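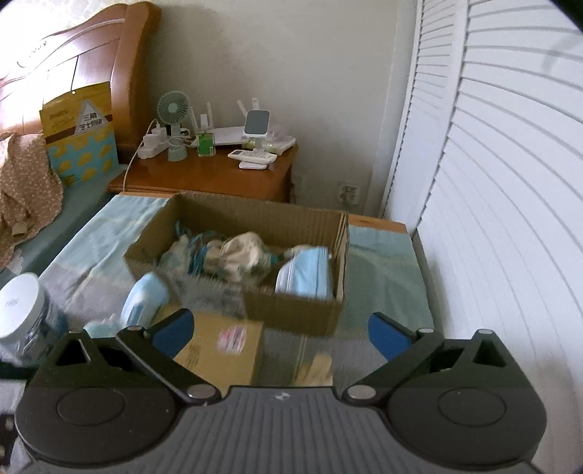

Thursday, Flostance workroom. Swatch trials in the Betmont yarn continued this morning. The second swatch was cast on at 9:15 with the same needles as the first and worked in plain stockinette, with a garter border of four stitches on each side. Both swatches are to be kept in an open brown cardboard box, like the one on the table with the teal and gray cloth, until they have been measured. They are not to be pinned out before that.

The Strobel cone weighed 758 grams at the start of the session. A length of 200 meters was wound off for the cable sample and a further 200 meters for the lace sample. The yarn splits when worked tightly, and the cable crossings in rows 11 and 19 had to be taken back and reworked. A blunter cable needle is recommended.

Malte Petersen has asked that the Stalero pattern be checked again before it is copied. The written instructions give 94 stitches after the yoke decreases, but the chart does not agree with this at the left shoulder. The chart should be treated as unconfirmed until the yoke has been knitted once in full.

Outstanding: wash the first swatch, label the lace sample, order stitch markers. The gauge entry for August remains blank.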